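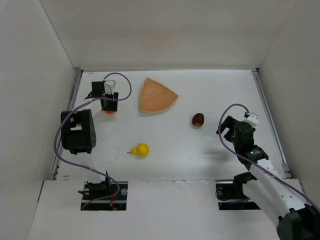 Tray, apple and pear on the white work surface, both arms over it.

Thu 28 April

Helmet pad work, continued. Colleen Lapointe came by first thing with the spring practice shells, the Hemis ones with the wider jaw flap. Two of them have the old crown liner and need to be sorted out before anyone compares numbers with last season. I put tape on the back of each and wrote O for old.

Drop rig warmed up for an hour, then ran the lineman set. Front boss location first, then side, then rear. The front boss readings are steady. Side is still noisy, same as before the move. I swapped the cable on the side channel and it got a little better, so the connector at the headform end is next. I have a spare in the second drawer, under the chin straps.

Tirari foam: 20 drops at the front boss, same pad throughout, two minutes between drops. It softens over the first few and then levels off. The Arance foam starts stiffer and keeps creeping down through the whole run. I would not call that a failure yet. Linemen take a lot of small hits close together, and what we need to know is how each pad comes back between snaps, and two minutes is too long a rest for that. A huddle and a play clock is well under a minute. Will rerun both at a shorter gap once the carriage brake is fixed, because right now I can't reset it fast enough by hand.

Carriage brake: drags on the left side when the rail is cold. Cleaned it, no change. Ordered pads.

Colleen asked if we could have something for the equipment managers before camp. I said a one-page table for front boss only. She wants the facemask attached for all of it, and she is right that the shell flexes differently with the mask on. That means redoing the O shells too. Masks are the heavy lineman cage, four-point, clips torqued the same every time. Write the torque on the sheet this time. We lost a day in April over that already.

Conditioning: pads at 95 percent humidity overnight, then straight onto the rig. Hlongwane covers (the wicking ones) on half. The covered pads came out lighter on the scale than the bare ones, so the cover is doing something, but I want a second night before writing it down as a result. The chamber door seal has a split at the bottom corner – taped for now.

Headform neck: retorqued. Skin has a nick over the left ear, well away from any contact point. Leave it.

Pad numbering: we are up to 11 on the Tirari side. Do not reuse numbers from pads that were thrown out. Start Arance from 1 with an A in front.

To do
Side connector
Brake pads when they come
Short-gap rerun, both foams, masks on
Second humidity night, covers swapped to the other half
Send Colleen the blank table so she can check the column heads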